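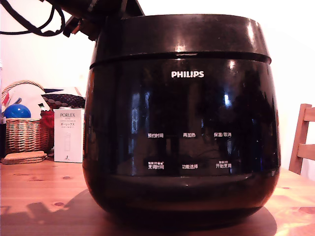
A Philips rice cooker with its lid shut. The labels are in Chinese, and the one on the bottom right says "start cooking."

How Does a Rice Cooker Know When to Stop?

A rice cooker has no eyes, no nose and no opinion about dinner. It still makes better rice than most grown-ups, who have all three.

The trick is water. At sea level, water boils at 212 degrees Fahrenheit, and then it gets stubborn. You can keep heating it, but it won't get any hotter. It just turns into steam and floats off. So while there is loose water in the pot, the pot stays near that temperature.

Meanwhile the rice is drinking. Dry grains are hard little things, and they soak up water until they are soft and fat. After 20 minutes or so of this, the water is gone. Some is in the rice and some has left as steam.

Now there's nothing to hold the heat down, and the bottom of the pot starts getting hotter. A simple rice cooker has a sensor under the pot that notices. Click! It switches to "keep warm" and waits for you to find your spoon.
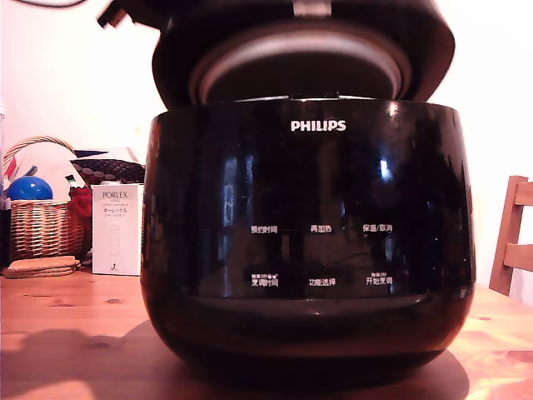 Lifting the lid early is the classic mistake. Steam rushes out, the rice loses heat it was using, and you learn nothing except that it isn't ready. My friend Despina Leka peeked 2 times in one pot and got rice you could chew like gravel. She ate it anyway - she is proud.

When the rice is done, leave it shut for a few more minutes so the dampness spreads out evenly. Then ask a grown-up to open it, and keep your face back, as steam burns.

Try this: weigh a little dry rice, cook it, and weigh it again. Where did the extra come from?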